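Court and first aid check, Flores Stadium, before tip-off (May)

Floor swept and dry mopped – OK
Baseline padding, north end – strap worn, replace before next home game
Backboard bolts – OK
Shot clock – lags on the south side, reported again
Ankle braces and tape – 437 rolls counted, reorder at 50
Ice machine – OK, slow to refill after warm-ups
Defibrillator – battery good, cabinet light out
Stretcher route – bins moved from the tunnel, keep it clear

Comments: Two players rolled ankles at the south end last month. The floor there tested fine but the paint near the sideline is slick. Recoat booked.

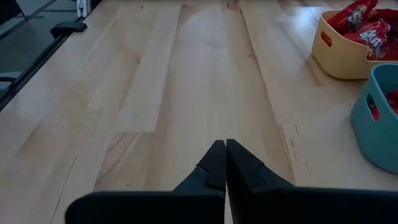

Checked by Yurani Cáceres, game day operations

Bench chairs – one cracked seat, taken out of use
Visitors' change room – tap dripping, plumber called

Recheck at half-time. Keys go back to Kelly Honorato.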